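How to season a new carbon steel pan (quick version)

Got a new carbon steel pan and it looks gray and sad? Normal. Needs seasoning before you cook anything. Takes an evening, most of it waiting.

What you need:
Pan
Dish soap, scrubby sponge
Grapeseed or canola oil, not olive
Old cotton rag, two or three paper towels
Oven that gets hot
A window that opens

Step 1. Get the factory wax off. Hot water, lots of soap, scrub hard. Front, back, handle. Then do it again. Most bad seasoning jobs start here, wax still on, oil slides around and goes blotchy. If water beads up, scrub more.

Step 2. Dry it. Towel first, then on the burner, low, until every drop is gone. Bare steel rusts fast, like while you answer the door fast.

Step 3. Oil. A few drops, rub it everywhere. Now wipe it off like you put it on by mistake. Should look almost dry. Too much oil = sticky pan, and you'll be starting over.

Step 4. Oven, 450, upside down, sheet of foil on the rack underneath. One hour. Turn it off, leave the pan in there till it's cool. Check the handle first!! Wood or plastic handle can't go in, do it on the stove instead, see below.

Step 5. Repeat. I do 2 more rounds. Hanan Dabbas does 7, she has more patience than me and her eggs don't slide any better.

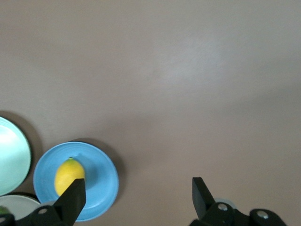
Nadau, January

Stove method. Same thin oil, medium heat, tilt the pan so the sides get some. When it smokes, keep going until the smoke quits, 8 minutes on my burner. Let it cool a bit, wipe, oil again. Window open the whole time. The sides stay lighter then the middle, doesn't matter.

First thing to cook: onions or potato peels, plenty of oil, bit of salt. Throw them out after. No tomatoes, no wine, no lemon for the first 12 meals or so, acid strips it right back.

Cleaning. Hot water and a brush while it's still warm. Little soap is fine, don't soak it, never the dishwasher. Dry on the burner, tiny wipe of oil, hang it up.

Problems:
Sticky. Too much oil. Back in the oven upside down for an hour, if still tacky scrub and redo.
Rust spots. Steel wool, rinse, dry, one coat. Not a disaster.
Flaking. Scrape the loose stuff, keep cooking.
Wobbles on a glass top. Warped from heating too fast. Start low next time. Tibor Dudás flattened his with a mallet and a block of wood, I havent tried it.

Will add a bit on woks when I get a minute.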